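Tedard wrist-camera set: grip faults, dish rack task

Status: released with doubts. Read the fault notes before training on it.

Contents
956 episodes, August collection. Of these, 186 carry the flag grip_fault.

What went wrong
The gripper reported "closed" when its fingers had stopped short. The controller believed it and the arm moved off anyway. Ostix blamed a loose pivot screw. I tightened every screw I could reach and the fault came back in 2 later sessions, so I don't accept that as the whole story.

What the flag means
Less than you'd hope. It was set by a script comparing motor current with commanded width. Silvana Siqueira rechecked 234 episodes by eye and disagreed with the script often enough to worry me.

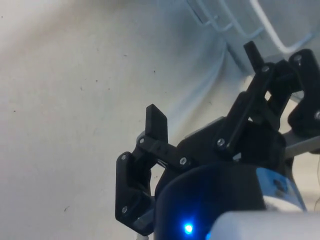
Finger width in the logs is the commanded value. There is no sensor at the fingertips, so please don't publish grip accuracy figures from this set.

Known gaps
No force data. Clocks drift between camera and arm in the early episodes. The Casado firmware fix has not been tested here.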